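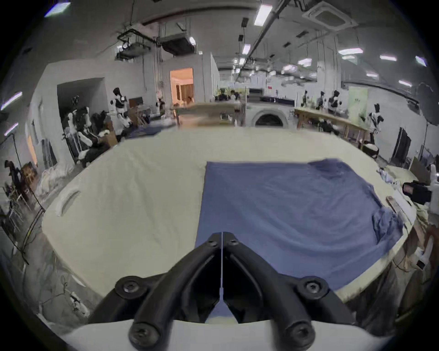
**Writers' group news**

The fall story collection is with the printer. Elspeth Carnegie sent the files on 2020-10-07, after Yuxi Mao found one last repeated paragraph in the proofs. The book is called *Okoditz and Other Stops* and has 30 stories, chosen from the 70 that came in before the September deadline. Thank you to everyone who sent work. If yours wasn't picked this time, you should have had an email from Euan Lindsay with a few notes on it. Check your spam folder before you write to him.

Contributors get two free copies each. Extra copies are 8 dollars for members, and you can order them by replying to this newsletter. The ebook will follow once we sort out the table of contents, which still links to the wrong pages on some readers.

Chukwuemeka Olaniyan has finished the second draft of his novel *Atisness* and is looking for beta readers. It runs to almost 400 pages. He would like comments on the middle section in particular — the part set on the ferry — and needs them within five weeks. He is happy to read something of yours in return.

Hamish Kinnear will lead the next online workshop, on writing dialogue for more than two speakers. Please bring one page of your own, double spaced, and send it to him the night before so he can share it on screen. The link is the same as last month's.

Dues can still be paid by check or online. New members are welcome to sit in on one meeting before they join.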